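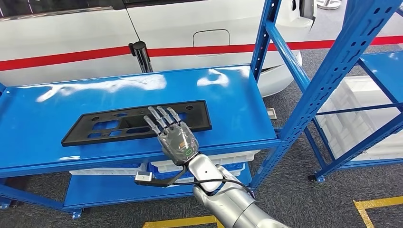 Fingertips on a license plate bracket, top shelf of the parts rack.

Stevura teleoperation glove, long-term review
Posted 21/08/2019

We bought the Stevura glove in June to record demonstrations for one job: taking flat plastic parts from a rack and presenting them to the side of a vehicle. It replaced a Van Hecke joystick console. The arm and the four-finger hand stayed the same.

Setup. The glove calibrates in 20 seconds if the operator keeps the wrist still. Finger mapping is direct, with the little finger ignored. The software, Lernuvum, logs joint angles and both camera streams to one file per demonstration. Drivers installed without trouble on our Gredwood workstation.

Flat parts. A license plate bracket lying on a steel shelf is a hard first task. The raised rim gives very little to hook, and the operator feels nothing through the glove when the fingers reach metal. Our operators learned to put the fingertips on the ribs first, drag the part to the front lip of the shelf, and then close the thumb under the overhang. With the joysticks the same pick needed 3 attempts on a normal day. With the glove most picks are good the first time.

Recording. We have 600 usable demonstrations. Another 26 were thrown out, most of them for drift in the wrist tracker after long sessions. Recalibrate at every break. Lernuvum does not warn you, and playback is the only way to find the error.

Complaints. The cable at the robot wrist needs more strain relief than the kit supplies. The glove comes in one size. Glossy shelves under ceiling lights wash out the head camera, and exposure can only be locked from a configuration file. The manual covers this in a single line.

Recommended for bench and rack work. For tasks that depend on contact force, wait for the version with feedback.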